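Wrist camera arm keeps missing the plate – lighting or calibration?

Posted in Home Builds and Shared Workshops by Tunumetti

I've been building a small tabletop arm in the shared workshop since March. It has a two-finger gripper with a little camera mounted behind the fingers. The job is simple enough: find the plate, pick it up by the rim and put it on a rack. I'm using the Listach detection script from the workshop drive, which fits a circle and sends the centre to the arm.

It worked well with a dark red plate. With a light blue one it comes down short, and always to the left. The miss is 8 mm on a good run and a fair bit more on a bad one. I've redone the hand-eye calibration 3 times and the numbers hardly move.

Camera view from the start position, fingers open:

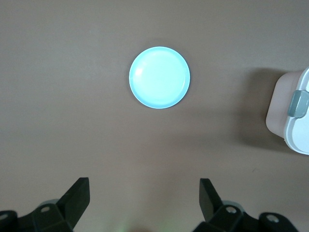
What I've tried so far

Exposure down by 2 stops, which helped a little. Turning the overhead lights off, which made it worse. I also masked out the bottom of the picture so the fingers don't get picked up as edges. The lunch box stays on the table because the next part of the job is to put things in it.

Is this a lighting problem, or should I keep going at the calibration?

Tunumetti

Bradley Cheetham

I'd leave the calibration alone for now. If it was fine with the red plate and you haven't moved the camera, it's probably still fine.

Look at the plate itself. The middle is close to white and there's a glare spot toward the upper left. The only strong colour is the thin rim. If your script thresholds on brightness it will grab the pale part and the glare, and the centre it works out can get pulled over to that side. Threshold on hue instead, keep only the rim colour, and fit the circle to that.

Your light also looks to be coming from the right, going by the shadow off the container. That shadow is wide and soft and reaches well across toward the plate. Hang a sheet of baking paper in front of the lamp, or put a second lamp on the left at the same height. I did the second one on my own bench and it took ten minutes.

Save the raw picture from each run as well – it's much easier to see what the fit is doing when you can draw the circle over it afterwards.

Zulter

get a matte plate

Pearce

Agree with Bradley on the hue threshold. One more thing to check is line 1421 in the Listach script, if you have the older copy. It sets the plate height as a fixed number. If your red plate was deeper than this one, the rim sits at a different height and the arm will be off sideways whenever the camera isn't directly over it. Measure the rim with a ruler and put the real figure in.

Also check the screws on the finger mounts. Mine worked loose after a few weeks and I spent a whole evening blaming the software.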